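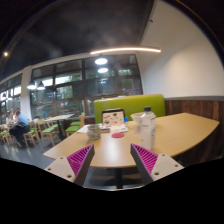

The shared table at Branstead, with coaster, bowl and laptop.

Kavitha Rajan wants me to know she does not believe in the tidy desk. She has been shown a good many of them, she says, mostly by people with something to sell.

"Everyone's got a system now," she says. "There's a tray for this and a stand for that, and you end up with a desk full of trays."

We are talking at Branstead, the shared workroom she has run for 4 years, about its big table in light wood. One side of it is curved, and I ask whether that makes any difference to how people use it. She thinks it might. I am less sure. People seem to me to put their things wherever there is a gap, and the table bears me out: papers to the left, a laptop towards the far edge, a white bowl with a wide rim sharing the right-hand half with a tall bottle.

Rajan has one rule, that a drink gets a coaster. The reddish-pink one lies in front of the laptop with nothing on it. The cup-like pot with the wavy stripes stands further left, on the bare table.

"Yes, well," she says. "I said it was a rule. I didn't say they kept it."

The table shines enough to throw the light back at you, and she worries about rings. She once paid for a protective oil from a firm called Flurnura and would not do so again. "It smelt of oranges for a month. That was the whole effect, as far as I could tell."

Jericho Navarro, who rents a place there from June to the end of the year, is more hopeful about tidying. He would like everyone to clear the table at 3 in the afternoon and start again. Has it been tried? "Twice," he says. Rajan says once.

He also thinks stickers on laptops help people settle in -- they mark out a bit of ground, like a mug in an office kitchen. I put it to him that they might just be stickers. He allows that they might.

What would Rajan change, given the money? She had a quote for 2000 pounds from Bratach for a set of separate desks, and turned it down.

"They'd fill those up as well," she says, and goes to look for another coaster.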